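Gronedus wrist camera kit for two-finger grippers
Part no. GR-248

Wrist-mounted camera with bracket, cable and foam finger pads. Supplied by Le Goff. Fits Doladier arms with a standard tool flange.

Frame rate: 60 fps
Cable length: 5 m
Warranty: 5 years
Lead time: orders placed by September ship before year end

When budgeting, allow for one spare pad set per arm and a day of integration work. Mounting screws are included. The controller license is quoted separately.

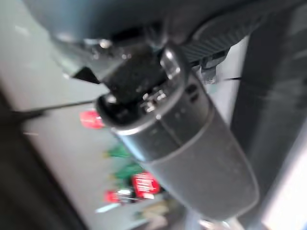
Wrist view over a light gray table, finger and black foam pad close to the lens.

Quotes: Annick Fleury, equipment sales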